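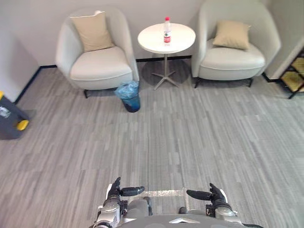 A reader in Mundbridge wrote in to ask whether old family prints are safe in the sticky-page albums they came in, or whether they should all come out.

They should come out, if they will come without tearing. The glue on those pages yellows, and it grips harder every year.

January
By the Vedwood Home Desk
3 min read

Start with the loosest pages. Slide a length of plain dental floss behind each print and work it back and forth with a slow sawing motion. Keep it flat against the page. If a print won't budge, stop and take a picture of the whole page before you try again. Don't use a hair dryer on anything you can't replace.

Wash and dry your hands first, and hold prints by the edges. Write names and places on the back with a soft pencil, never a ballpoint - the dents show through on the front. 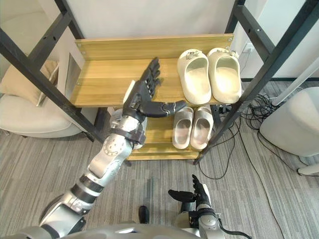 Once the prints are loose, sort them by decade and put them in acid-free envelopes, no more than 50 to an envelope. Our last batch came to 380 prints and filled one shoebox-size archival box with a little room left over. Stand the envelopes upright and fill any gap with crumpled acid-free tissue so nothing slumps.

Keep the box in a bedroom closet, off the floor. Attics get too hot and basements get damp. Framed prints do best on a wall that gets no direct sun.

Negatives go in their own sleeves, in a separate box. Leave them in strips.
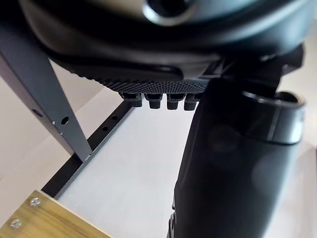 Close-up of a textured black grip pad.

Scan the favorites before you put the lid on. A setting of 600 dpi is plenty for small prints, and wiping the glass every five scans saves a lot of retouching later.

This site uses cookies. By continuing to browse you accept our cookie policy.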